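4 Grasp planner and approach control

The planner runs as a separate process from the arm controller and talks to it over a message queue. It takes a segmented point cloud, fits a principal axis to the object, and returns a ranked list of wrist poses. Each pose is checked for collisions against the worktop before it is passed on. We capped the cloud at 3000 points, as larger clouds slowed the axis fit without changing the ranking.

Tests were run in simulation on the Vultby kitchen set, with worktop textures swapped between episodes. Of 729 episodes, 44 ended in a planner timeout. Most timeouts came from objects lying on their side, where the two ends of the axis score almost the same and the ranking flips between cycles. Holding the chosen end for 6 cycles stopped the flipping.
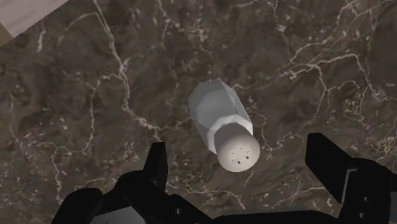 Report and simulation work: Martinelli, Grilimbridge robotics project, May

Veined marble was the hardest texture for the segmentation step. With a pale shaker on dark stone the outline is easy to find, but thin white veins near the object can be picked up as part of it and pull the axis off line. A minimum region width, set in the Tutness config file, removes most of them. The wrist camera view is used only until the fingers start to close.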